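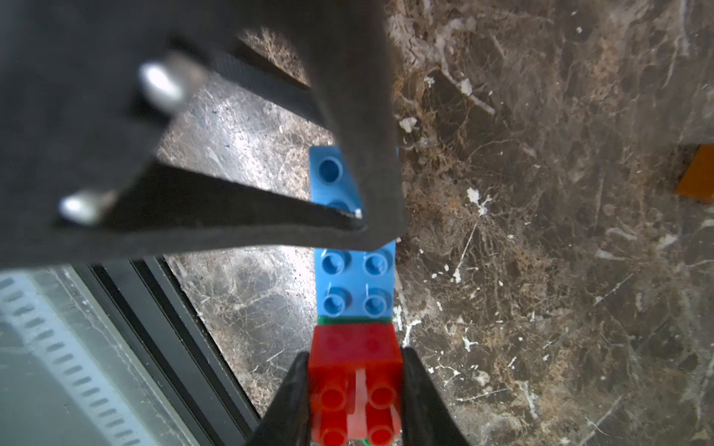 *Toy bricks between the fingers, seen from the gripper. The marble floor shows scattered white flecks.*

# About Pleltlow

Pleltlow tests grippers for companies that are about to buy them. We are 3 people in Arlow, and we have been doing this long enough to distrust a clean demo.

Most of our work is small and dull. We pick up bricks, put them down, and write down what the controller says happened. Then we check whether it did.

## The November fault

Last November, a gripper on our Joltard bench let go of a brick stack during an overnight run. The log showed 600 good grips. Our own count was 440. The software had been treating a closed finger as a held part, and a finger can close on air just as well.

The supplier called it a setup error. Maybe. Jaxon Boychuk, who runs the bench, put their default settings back and had the same fault in 15 minutes. We sent them the logs and got a patch – it fixed the count and left the slipping alone.

We had also signed off on that unit a month earlier. That was our mistake, and the report now says so on its first page.

## What changed

- A closed finger no longer counts as a grip in our reports.
- The stop button is tested before every run, including short ones.
- Jireš, our second bench, repeats any result that looks too good.

We don't certify anything as safe. If a vendor tells you we did, ask to see the paper.

Page last checked 23/07/2026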